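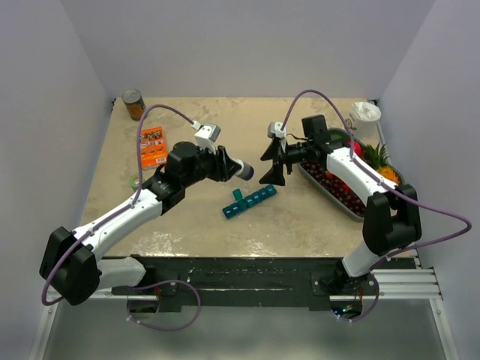

A stop order sets a trigger, and the fill price is a separate matter. Shares of Gravum closed one June session at 1713. Léonie Perrin, a trader at Lacroix, held 483 of them with a sell stop 2 points lower. The next morning the stock opened well under that level, and the stop became a market order at the open.

A stop-limit order would have refused the low fill - and left her holding the shares. Perrin now cuts position size ahead of earnings and keeps plain stops for Zeda and Dramico, where overnight gaps have been small.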